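From: Rochelle Begay
To: durnum-players
Date: Friday, June 21, 2019
Subject: Re: [durnum-players] Save points in the Biketmont chapter

On the save point thing, Leilani Iwasaki wrote:

> I have now done the ferry section 48 times. I know this because
> the game tells me, in a little gray box, every time I die. Is there
> really no save between the dock and the lighthouse? I don't mind
> hard. I mind watching the same goat walk across the same pier.
>
> Also, does the farming side stuff matter at all, or can I ignore
> the old man and his fields?

There is a save, sort of. After you get off the ferry, go left instead of up the stairs, and there's a lamp behind the net shed. Light it and the game saves. It doesn't tell you it saved, of course. Durnum would sooner delete your hard drive than show you a floppy disk icon.

The lamp only works if you have oil, and you burn two oil getting past the eels if you play it the way the hint suggests. So don't. Stand on the crates and wait for them to go by. It takes forever but it's free.

As for the old man: yes, sadly, he matters. If you bring him his full harvest before Biketmont he gives you the Yousafzai coat, and the coat makes the lighthouse wind a minor annoyance. Without it you need 100 stamina just to get across the bridge, and I had 121 at that point and still fell off, so make of that what you will. Corn grows fastest. Squash is a trap.

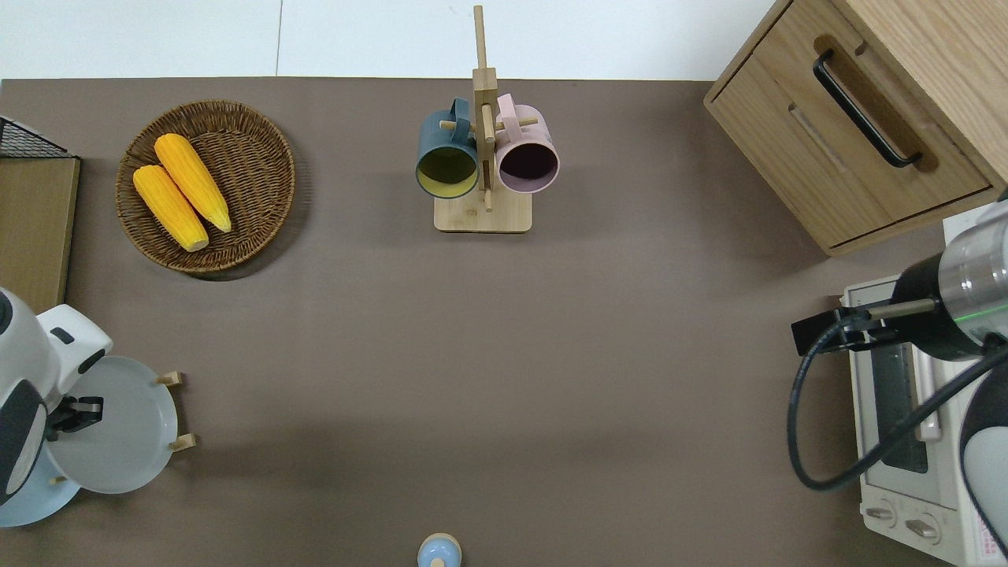 Leilani has since written back to say that she planted squash, all of it, before reading any of this, and wants to know whether the fields can be cleared or if she has to start over. She also says the goat is a different goat on the second visit, and she would like that noted.

Noted. You can clear them, but you have to sleep at the inn first, and the tool you want is the hoe and not the sickle. The sickle just makes him mad. If he's mad he stops talking for a while, and then you're stuck with whatever is in the ground.

One warning for anyone on the April patch: the Jimico mod breaks the lamp. It lights up very prettily and saves nothing. Turn the mod off before the ferry and back on after the lighthouse - or leave it off, the new hats aren't that good.

Rochelle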